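Wednesday, March 22, 2023

I've gone back to plain cream plastic tubs for sorting dishes. The Fleditz crates had the better volume on paper, but the mesh sides let small cutlery through and the base flexed once there was stoneware in it. These have solid walls, rounded corners and a slot handle near the rim. I bought them from Leung for 800 yen apiece when I was over there last April.

Labels were the next problem. Printed ones peel off this plastic at the corners, and I had already used up 133 of the Jonelow stickers on jars. I went to marker and dropped words altogether. Each tub gets one filled-in shape on its face, large enough to read from across the room. The hatching is rough because a chisel tip skips on a smooth wall. Two passes in crossed directions give a dense enough black. 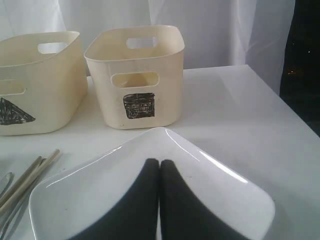 *Triangle and square tubs, with the white plate in front.*

The code is simple. Plates go in the square, mugs in the circle, and bowls or anything awkward in the triangle. Wing-yan Hsiao suggested colours, which I rejected, as the only marker I trust on this material is the black Femska. I tested it with dish soap and a soft sponge and it held. Methylated spirits takes it off in one wipe, so the shapes can be changed later.

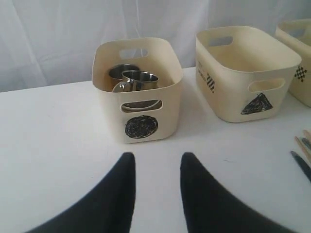
Stainless mugs are the easiest item to store this way. They don't chip, so I skip the paper between them, and I stand them upright to keep the handles from hooking together. Plates are slower. A squarish plate with a raised rim wastes the corners of a tub when laid flat, so I'm going to try them on edge with a folded tea towel at each end.

Still to do: measure the shelf again, and find out whether the tubs will stack with the handles lined up.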